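Gripper trials on the toy kitchen table

November has been a good month on the bench! After a lot of back and forth over email, the Drirnum fingers and the Mirner fingers have both had proper time on the arm, doing the same kitchen chores, and Ruwan Sikder has logged 124 grasps so far. We started with the overhead view, which is the one Shiuli Sivakumar uses to check timing. 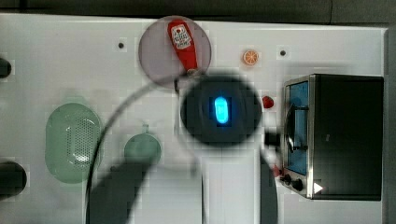
The arm on the move between the green dishes and the toaster oven.

At full speed the overhead camera smears the arm into a gray cloud, so Shiuli is trying a shorter exposure with the lights turned up. She'd like to see the wrist clearly on every pass, and I think she'll get there - the Dolteck controller already stamps each video clip with the joint positions, and that helps a lot.
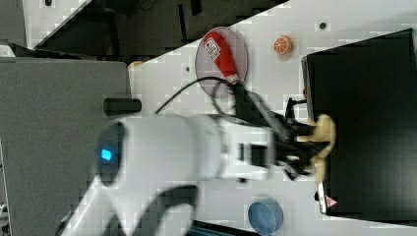

Finger pads were my part of the job, and I've become a bit of a bore on the subject at lunch. Soft pads forgive a sloppy approach but they sag under a heavy load, and the stiff ones want everything lined up first. Round things are where I feel the difference most. A can on its side, like the red one on the plate there, can roll away from a stiff finger if you come in even slightly off, and the little orange ball next to the plate is worse. Nilton Ñahui wants to try a thinner pad with a ribbed face, and I can't wait to get it on.

The wrist camera has been the happy surprise for me. It sits so close to the fingers that you can judge a grip on the toy banana right from the video, even when the things behind it are blurred.

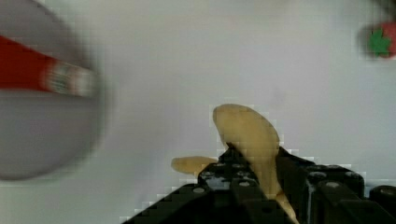 Coming up next

Vasanthi Biswas has 23 more grasps planned for each set of fingers, with the ribbed pads to follow. If you have a favorite awkward object, send it her way!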